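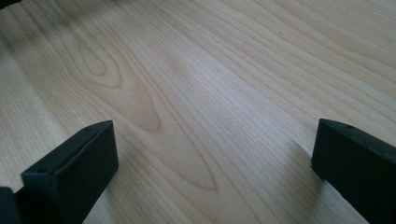 Pale wood surface, grain close up

Does oiling a light wood top do anything?

The guy at Reklow tried to sell me a 15 dollar bottle of "feeding oil" for my desk. He says wood gets hungry. Sounds like nonsense to me. The desk has some kind of clear finish on it already. Am I missing something?
Posted by deskless17

Lindsay Tautahi
Wood is dead, so no, it doesn't eat. If there's a sealed finish on top, the oil mostly sits there until your sleeve picks it up. Put a drop of water in a corner you don't care about. If it beads up, the finish is doing its job and you can keep your money.

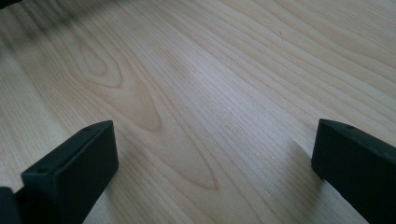

If it soaks in and leaves a dark spot, then oil might be worth talking about – plain mineral oil, though, and I'd test that in the same corner first. Some oils turn pale wood yellow, and the label won't mention it.

zervas_fan
I use the Lerus one every May and my table looks great.

Lindsay Tautahi
Have you ever skipped a May? Mine gets a damp cloth and it looks fine too. I wouldn't call that proof either way.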